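Do Opening Gaps Close by Midday? A Student Study of Thinly Traded Shares
Project report, Introduction to Financial Markets
Group members: Rongrong Liang, Inese Paju, Laine Mägi
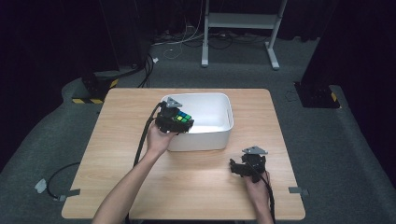

Figure 1. Small cube held in a gripper over a white plastic bin.

1. Background

A share often opens at a price that differs from its last close. The difference is called the opening gap. In heavily traded shares there are many explanations for gaps and a large literature about them. We were interested in small companies, where a single order placed before the opening can move the price and where few people are watching the screen in the first hour.

Our question was simple: when a small-company share opens with a gap, does the price return to the previous close before noon? Traders call this "filling the gap." Our instructor, Agnese Mockus, suggested that we keep the question narrow and define every term before looking at any prices. Most of section 2 comes from that advice.

2. Definitions and data

We followed three shares: Naltis, a packaging maker; Arutmont, a building supplies company; and Zurnum, which runs cold storage warehouses. All three trade on the same exchange and none of them is part of its main index.

The sample covers 133 trading sessions. For each session we recorded the previous close, the opening price, the price at 30 minutes after the open, and the high and low up to noon. Prices were typed into a shared spreadsheet by one member and checked by another.

A gap was counted only if the opening price was at least 2 percent above or below the previous close. Smaller gaps were left out, as in shares like these they can come from the difference between the bid and the ask alone. A gap was called filled if any trade before noon took place at or beyond the previous close.

Sessions on which a share went ex-dividend were removed. We missed one of these for Arutmont at first, and it showed up as the largest downward gap in the sheet. Laine found it when she compared our list with the company announcements.

3. Method

We sorted the gaps into upward and downward groups for each share and compared how often they were filled. We also looked at whether the price at 30 minutes was already moving toward the previous close. We did not run a regression. The number of gaps in each group was small, and Liis Kairys, who tutors the statistics course, advised us to report the direction of the results and avoid claims about significance.

4. Results

Upward gaps were filled more often than downward gaps in all three shares. The difference was clearest in Naltis. In Zurnum it was slight, and moving the noon cutoff one hour earlier made it disappear.

The price at 30 minutes was a fair guide to what followed. When it had already moved toward the previous close, the gap was usually filled by noon. When it had moved further away, the gap usually stayed open for the rest of the morning. This held for both directions.

Arutmont behaved differently in December. Trading was very thin, and on several mornings there was no trade at all between the open and the 30-minute mark. We kept these sessions in the main count but left them out of the 30-minute comparison, where there was nothing to compare.

Company news mattered less than we expected. We had assumed that gaps following an announcement would stay open and that gaps without news would close. The first part was mostly true for Naltis. For the other two companies there were too few announcements to say anything.

5. Problems and limits

The main weakness is the definition of filled. One small trade at the previous close is enough to meet it, even if the price moves away again right after. A definition based on average price over several minutes would be stricter, but we did not have access to that kind of data.

We also ignored trading costs. In shares with a wide spread, a person who tried to trade on these patterns would pay much of the gap away in costs. The results should not be read as a trading method.

Three companies are not a market. We had planned to add a fourth, Dambrauskienė, a family-owned food producer, but its shares traded so rarely that most mornings had no opening price. The file is still in our project folder.

6. Division of work

Inese collected the prices and built the spreadsheet. Laine checked the entries, read the company announcements and wrote section 2. Rongrong did the sorting and comparisons and wrote sections 3 and 4. The remaining sections were written together.

7. Further work

The next step would be to record trading volume in the first 30 minutes along with the price. We suspect that the gaps that stay open are the ones with real volume behind them, but our sheet has no volume column — we left it out to save typing, and adding it now would mean going back through every session.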